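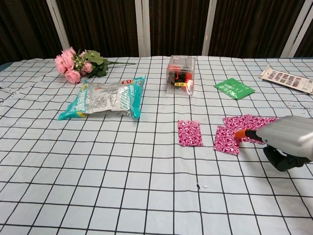
テーブルクロスの撥水加工は、洗濯するとどのくらいで落ちますか。
洗い方によりますが、当社の新シリーズ「Treria(トレリア)」は家庭洗濯50回を目安に設計しています。柔軟剤を使うと早く落ちます。

2019年10月4日
報道関係各位
株式会社Calwood

洗えるテーブルクロス「Treria」発売のお知らせ
直営店「Tresora」と公式通販で本日より取り扱い開始

家庭用布製品の企画・販売を行う株式会社Calwood(カルウッド)は、撥水テーブルクロスの新シリーズ「Treria」を本日発売しました。直営店Tresora各店、および公式通販サイトにて。一部の取扱店では入荷が数日遅れる見込みです。

■開発のきっかけ
今年3月、通販会員にアンケートを実施。有効回答1,757件。テーブルクロスを使わなくなった理由として目立ったのが「シミが取れない」「アイロンが面倒」「ビニール製は手触りが苦手」という声でした。使いたいけれど出しっぱなしにできない、来客のときだけ引っ張り出す、というご家庭も多数。普段の食卓で毎日使えて、汚れたら洗濯機へ。この点にしぼって企画を始めました。

自由記入欄には、子どもがスープをこぼす、醤油さしの輪じみ、花瓶の水、といった具体的なお困りごとがびっしり。試作品の評価でも、そのまま醤油、コーヒー、カレーの3種を試験液として使っています。カレーは最後まで手こずりました。正直に申し上げると、長時間放置した場合は色が残ることがあります。気づいたら早めに拭いてください。

■商品の特長
・綿とポリエステルの混紡生地。表面に撥水加工をほどこし、裏面は加工なし。布らしい手触りを残しました。
・洗濯機で洗えます(ネット使用、弱水流)。脱水は短めに。
・乾きが早く、夜に洗って部屋干しすれば翌朝の食卓に間に合うことを目標にしました。気温や湿度で変わりますのでご了承下さい。
・四隅の縁は三つ折り縫製。試作段階で角のほつれの指摘があり、縫い目のピッチを細かくしたものに変更しました。
・軽いシワは、濡れているうちに手で伸ばして干せばほぼ目立ちません。アイロンをかける場合は低温で、当て布をお願いします。

■柄とサイズ
柄は格子と無地の2種類。格子は線の太さを何度もやり直しました。細い線だと食器を並べたときに柄がうるさく見える、というモニターの方のご意見が多く、最終的に太めの線、大きめのマス目に落ち着いています。無地は生成り。
サイズは2人掛け用と4人掛け用。円形テーブル用のお問い合わせも頂いておりますが、今回は見送りました。来春以降に検討します。

■縫製について
縫製は協力工場のHoshinoが担当。カーテンや座布団カバーを長く手がけてきた工場で、幅の広い生地の扱いに慣れています。今回は裁断から検品、袋詰めまでを同工場で一括して行なう体制としました。検品では生地を広げ、柄の曲がりと撥水のムラを1枚ずつ確認。格子柄は少しの曲がりでも食卓の上で目につくため、柄合わせの基準を無地より厳しく設定しています。

■お手入れのご注意
柔軟剤は撥水性を下げます。使わないで下さい。漂白剤も不可。
乾燥機は縮みの原因になります。
熱い鍋やフライパンを直接置かないで下さい。必ず鍋敷きを。
水をはじきにくくなったと感じたら、よくすすいで完全に乾かし、当て布をして低温でアイロンをかけると、はじき具合がいくらか戻る場合があります。
濃色の衣類とは分けて洗って下さい。

50回という数字は、当社指定の洗い方で洗濯を繰り返し、水滴をはじく状態が保たれるかを見た社内試験にもとづく目安です。保証値ではありません。洗剤の種類、すすぎの回数、水の硬さでも違ってきます。

■発売記念のご案内
Tresora店頭で4人掛け用をお買い上げの方に、同じ生地のコースターを2枚差し上げます。なくなり次第終了。柄はお選びいただけません。通販は対象外ですが、初回のご注文に限り送料を当社が負担します。沖縄、離島も同じ扱いです。
店頭では見本の生地に水をたらしてお試しいただけます。お気軽にスタッフへお声がけを。

■よくいただくご質問
裏表を逆にして使ってもいいですか。
お使いになれますが、裏面は撥水加工をしていないため、水分がしみ込みます。

好きな長さに切って使えますか。
切ることはできますが、切り口がほつれます。三つ折りで縫うか、ほつれ止め液をお使い下さい。カット後の返品、交換はお受けできません。

屋外のテーブルでも使えますか。
短時間であれば問題ありません。出しっぱなしは色あせの原因になりますので、使い終わったら取り込んで下さい。風の強い日は重しかクリップを。

洗い替えにもう1枚ほしいのですが、色味はそろいますか。
染めの時期により、わずかな差が出ることがあります。気になる方は同時のご購入をおすすめしまます。

■今後の予定
同じ生地を使ったランチョンマットとエプロンを準備中です。発売時期、価格は決まり次第、公式サイトでお知らせします。取扱店様向けの生地見本帳は現在増刷中。すでにご請求いただいている店舗様には、刷り上がり次第順番に発送いたします。お待たせして申し訳ありません。

■会社概要
社名 株式会社Calwood
事業内容 家庭用布製品の企画、販売、直営店「Tresora」の運営
主な取扱品 テーブルクロス、カーテン、クッションカバー、キッチンクロス

■本件に関するお問い合わせ
株式会社Calwood 広報担当
商品画像、生地見本の貸し出しをご希望の媒体様は、公式サイトの報道関係者様用フォームよりご連絡下さい。掲載予定日と返却先の明記をお願いします。
一般のお客様は、公式サイトのお客様窓口フォームをご利用ください。土日祝日にいただいたお問い合わせは、翌営業日以降の返信となります。

※記載の内容は発表時点のものです。仕様は予告なく変わる場合があります。
※画面上の色と実物の色は異なって見えることがあります。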